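Capítulo 7
Ensaios em simulação: regras antes do primeiro movimento

Neste capítulo tratamos das regras que se aplicam a um braço robótico quando a tarefa é ensaiada em ambiente simulado. O leitor deve conhecer já os conceitos de espaço de trabalho e de paragem segura, expostos no capítulo anterior.

Um ensaio simulado não substitui a avaliação de riscos da célula real. Serve para rever trajetórias, verificar folgas e detetar colisões com as peças ou com a mesa. Para que os resultados possam ser comparados, cada ensaio deve registar a versão do modelo, a posição inicial das peças e os limites de velocidade de cada junta.

No procedimento Koivisto, adotado ao longo deste livro, o ensaio recebe um número próprio e é repetido 14 vezes sem alteração de parâmetros. Qualquer contacto não previsto interrompe a série. O operador anota a causa, corrige o modelo e recomeça do início. Não se aproveitam repetições de uma série interrompida.

Convém guardar vistas de mais de um ângulo, pois um elo do braço ou uma peça em pé pode ocultar a pinça.

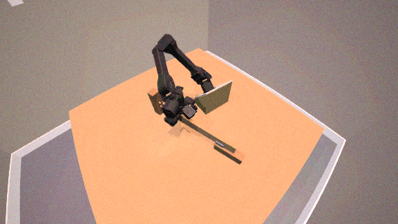
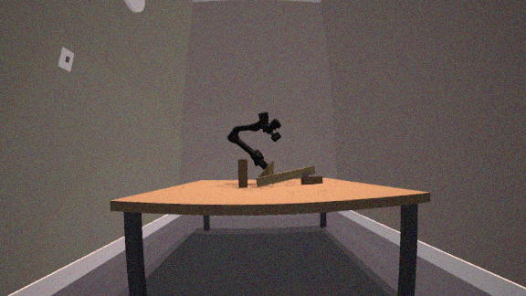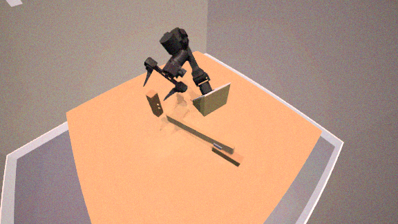 Braço robótico e peças sobre a mesa, em simulação.

Departamento de Automação e Robótica, Instituto Monham

7.1 Registo do ensaio

A ficha de registo é preenchida antes de o braço se mover. Os campos obrigatórios são o número do ensaio, o nome do operador e o estado inicial de cada junta.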